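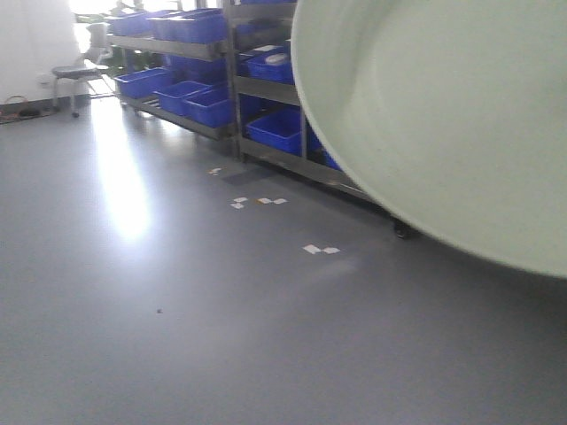 1/ ok sourdough ppl, the Aseo st bakery finally told me their overnight trick and its so simple

2/ mix at 6, fold 3 times, then leave it ALONE. I was fussing way too much – dough went slack every time

3/ flour matters more than I thought. swapped to the Fladness wholemeal, 135 g in with the white. much better colour

4/ big bowl. bigger than you reckon. mine climbed out in March, what a mess
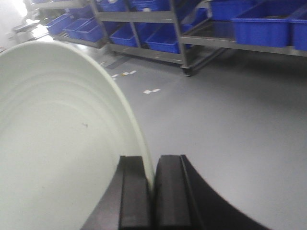
5/ bake arvo, not morning. flavour's heaps better after teh long rest – trying rye next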